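[ml:00417] Re: パーティション表の統計情報と夜間バッチの実行計画について
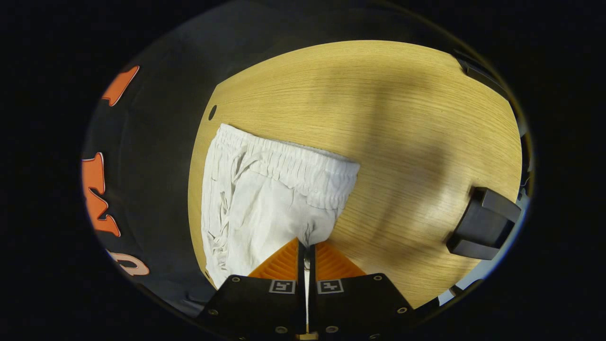 この投稿を読むのにかかる時間:12分

Přemysl Tóth です。返信が遅くなりました。
引用が長いので、必要なところだけ残しています。

> 受注明細の表を月単位のレンジパーティションに切り替えてから、
> 月初の夜間バッチだけが極端に遅くなります。普段は 40 分で終わる
> 集計が、月初の一回だけ朝まで終わりません。翌日になると何もしなく
> ても元に戻ります。
>
> 実行計画を比べると、普段は明細と出荷がハッシュ結合なのに、
> 月初だけネステッドループになっています。明細側の見積り行数が
> 1 になっているのが原因だとは思うのですが、統計は毎晩取っている
> はずなので、なぜ 1 になるのかがわかりません。
>
> ヒントで固定してしまうのが早いでしょうか。それともパーティション
> 化そのものをやめたほうがよいでしょうか。

結論から書きます。パーティション化をやめる必要はありません。ヒントでの固定も、応急処置としては効きますが、最初に選ぶ手ではないと思います。見積りが 1 になるのは、バッチが走る時点で新しい月のパーティションの統計が「空のとき」のものだからです。統計を毎晩取っていることと、バッチの開始時に統計が正しいことは別の話です。

Machala の受注システムで同じ現象にあたったことがあり、そのときの調べ方と直し方を順に書きます。製品のバージョンによって細部は違うので、手元のマニュアルで確認してください。

1. 何が起きているか

月次のパーティションを月末に先に作っておく運用だと仮定します。月末の夜、統計収集ジョブが動きます。翌月のパーティションはまだ空なので、行数 0 の統計が付きます。ここまでは正常です。

日付が変わり、受注の取り込みが始まります。新しいパーティションに行が入りますが、統計は 0 行のままです。その夜の集計バッチは統計収集より先に走ります。オプティマイザは条件の日付から対象パーティションを一つに絞り込み、そのパーティションの統計を見ます。0 行なので、見積りは 1 に切り上げられます。1 行しか返らないなら、索引を使ったネステッドループが一番安いと判断します。判断としては筋が通っています。入力が間違っているだけです。

バッチのあとで統計収集が動き、新しいパーティションに正しい行数が入ります。翌日の夜はその統計が使われるのでハッシュ結合に戻ります。「翌日になると何もしなくても元に戻る」という説明と合います。

パーティション化する前に問題が出なかったのは、表全体の統計しかなかったからです。一日分の行が増えても全体から見ればわずかで、見積りは大きく外れません。パーティションを絞り込めるようになったぶん、そのパーティション一つの統計の古さが計画に直接出るようになった、ということです。

2. 確認の手順

推測だけで直すと外れたときに困るので、先に確認してください。

まず、パーティションごとの行数と最終収集時刻を出します。

 select partition_name, num_rows, blocks, last_analyzed
 from user_tab_partitions
 where table_name = 'ORDER_DETAIL'
 order by partition_position;

今の時点で見ても、すでに正しい統計に置き換わっているはずです。月初の状態を知るには履歴を見る必要があります。

 select partition_name, stats_update_time
 from user_tab_stats_history
 where table_name = 'ORDER_DETAIL'
 order by stats_update_time;

ここで、新しいパーティションの統計が月末の夜に一度、月初のバッチの終了後にもう一度更新されていれば、上の説明のとおりです。収集時刻とバッチの開始時刻を並べて書き出してみてください。

次に、遅かった回の計画が履歴に残っていれば、Pstart と Pstop の列を見ます。両方に同じ数字が入っていれば、解析時に一つのパーティションへ絞り込まれています。KEY と出ている場合は実行時に決まるので、見積りには表全体の統計が使われることがあり、原因が変わってきます。バインド変数を使っている場合は、のぞき見された値が何だったかも確認してください。

もう一つ、見積り行数と実際の行数を並べて出しておくと、あとの説明が楽になります。

 select /*+ gather_plan_statistics */ ...

 select *
 from table(dbms_xplan.display_cursor(null, null,
 'ALLSTATS LAST +PARTITION'));

本番で実行できなければ、検証環境に月初の統計を復元して再現させます。私のときは restore_table_stats で戻しました。統計の保存期間を過ぎると戻せないので、調べるなら早いほうがよいです。保存期間は変更していなければ短めです。

3. 直し方

私が試した順に書きます。

(a) バッチの直前に、対象パーティションだけ統計を取る

いちばん単純です。表全体を取り直す必要はありません。

 begin
 dbms_stats.gather_table_stats(
 ownname => user,
 tabname => 'ORDER_DETAIL',
 partname => 'P_201909',
 granularity => 'PARTITION',
 cascade => true);
 end;
 /

Machala では、この収集は 30 秒で終わりました。朝まで終わらないバッチと比べれば問題にならない時間です。ただし、収集しても既存のカーソルがすぐ無効になるとは限りません。no_invalidate を指定しないと自動の扱いになり、古い計画がしばらく使われ続けることがあります。バッチの直前に取るなら no_invalidate => false を付けてください。私は最初これを忘れ、統計は正しいのに計画が変わらないという状態で半日使いました。

granularity を PARTITION にすると、表全体の統計は更新されません。全体の統計は夜間の収集に任せればよいので、ここでは問題ありません。

(b) 前月のパーティションの統計をコピーする

パーティションを作った直後に、前月の統計を写しておく方法です。

 begin
 dbms_stats.copy_table_stats(
 ownname => user,
 tabname => 'ORDER_DETAIL',
 srcpartname => 'P_201908',
 dstpartname => 'P_201909');
 end;
 /

月初のパーティションには一日分しか入っていないので、見積りは実際より大きくなります。それでも 1 よりはずっとよい値です。集計バッチでは、大きすぎる見積りでハッシュ結合になるほうが、小さすぎる見積りでネステッドループになるよりも被害が小さいです。

注意が二つあります。一つは、コピーしたあとに夜間の自動収集が動くと、空のパーティションを見て 0 行で上書きする可能性があることです。コピーは自動収集のあとに行うか、lock_partition_stats でロックしておきます。ロックした場合は、月初が過ぎてから外すのを忘れないでください。もう一つは列の最小値と最大値です。パーティションキーの列は境界に合わせて調整されますが、それ以外の日付列や連番の列は前月の値がそのまま入ります。たとえば出荷予定日で絞り込む文があると、その条件が範囲外と判断され、別のところで見積りが小さくなります。

(c) 動的サンプリングに任せる

統計がまったくないパーティションであれば、解析時にサンプリングが働きます。問題は「統計がない」ことではなく「0 行という統計がある」ことなので、月末に付いた統計を削除してロックしておけば、サンプリングの対象になります。変動が激しい作業表ではこの方法をよく使います。明細のような大きい表では、他の文にどう影響するか読みにくいので、私は採用しませんでした。

(d) ヒントや計画の固定

質問にあった方法です。集計バッチの一文だけが問題なら効果はあります。ただ、同じパーティションを読む文がほかにもあるなら、それぞれに同じことが起きます。Lernotmont 側の連携処理はヒントで対応していたのですが、結合する表が一つ増えたときにヒントの一部が効かなくなり、また同じ障害になりました。今夜どうしても止められない、という場面で使い、あとで (a) か (b) に置き換えるのがよいと思います。

4. 私のところでの結果

最終的には (a) と (b) を併用しました。パーティション作成のスクリプトに統計のコピーを入れ、バッチの先頭に対象パーティションだけの収集を入れています。併用しているのは、バッチより前に走る照会画面の文も同じ影響を受けていたためです。

計画が崩れていたときは、明細側の見積り 1 に対して、外側の表から大量の行が返り、そのたびに索引を引いていました。対策後はハッシュ結合で安定しています。パーティション数は今 600 ありますが、収集対象は一つだけなので、数が増えても時間は変わっていません。

計画が変わっていないかを見るために、月初の朝に集計文の plan_hash_value を記録しています。Trimetti の監視に組み込んだだけの簡単なものです。値が変わったら必ず悪いというわけではありませんが、遅いと言われてから調べ始めるよりは楽です。

5. 増分統計について

別の方から増分統計(INCREMENTAL)を使えば解決するのではという話が出ていたので、触れておきます。増分統計は、パーティションごとの概要情報を使って表全体の統計を安く作る仕組みです。パーティション表では有効にする価値がありますが、今回の問題は直りません。新しいパーティションの統計をいつ取るか、という点は同じだからです。

有効にする場合は SYSAUX の空きを先に見てください。概要情報はパーティション数と列数に応じて増えます。Skatgate の検証機で試したときは、表領域が 1,792 MB 増えました。列の多い表だったので極端な例かもしれませんが、見ずに有効にするのは勧めません。また、最初の一回は全パーティションの概要情報を作るので長くかかります。夜間の収集枠に収まらないと途中で打ち切られ、翌晩また続きからになります。

6. もらえると助かる情報

上で合っていると思いますが、次のものを見せてもらえれば確認できます。

・user_tab_stats_history の該当表の分(月末から月初まで)
・遅かった回と普段の回の実行計画(Pstart、Pstop と述語情報を含めて)
・夜間の統計収集とバッチの開始時刻、終了時刻
・集計文の条件部分。日付がリテラルかバインド変数か、列に関数をかけていないか
・明細表の索引の一覧と、ローカルかグローバルかの区別

特に最後の二つは、まったく別の原因につながることがあります。日付列に to_char をかけていると絞り込み自体が効きませんし、古いパーティションを削除したときにグローバル索引が使用不可になっていて、それで計画が変わったという例もありました。月初に古い月の削除も一緒に行っているなら、user_indexes と user_ind_partitions の status を見てください。

添付はこのリストでは落とされるので、計画は本文に貼ってください。折り返されると読めなくなるため、幅の広い列は削ってもらってかまいません。

なお、次の月初までに間に合わせるなら、まず (a) だけ入れるのがよいと思います。変更はバッチの先頭に一つ足すだけで、戻すのも簡単です。(b) は検証環境で一度、月をまたぐところまで通してから入れてください。

Přemysl Tóth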